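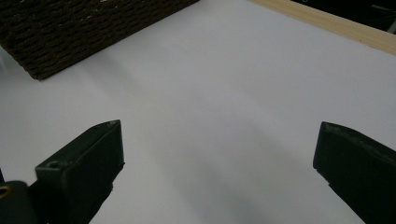 Rounders throwing final: was the last round scored properly?

Print this page | E-mail this page

Jonton_Secretary
Kamol Yimyam of Flimside won Wednesday's throwing final, 691 points to 686. Attendance was 2,669. Members are invited to comment on the scoring of the last round.

mamo_left_field
With respect, the final throw landed on the line. Under the Turesel rules a line throw earns half marks, and the margin was only 5.

Jonton_Secretary
The rule was amended in February. A throw touching the line now counts in full - the notice was sent to all clubs.

mamo_left_field
Our club received no such notice. I do not dispute the winner's ability, but I ask that the result be reviewed.

flimside_scorer
I kept the second card and it agrees with the first. Yimyam also led after every earlier round. I see no grounds for a review.

Jonton_Secretary
A written appeal may be lodged by any member club. The fee is 250, returned if the appeal succeeds.

mamo_left_field
Thank you. We shall lodge one.

Related threads
Flimside ground: parking on match days
Junior throwing distances
Mamo fixtures for the new season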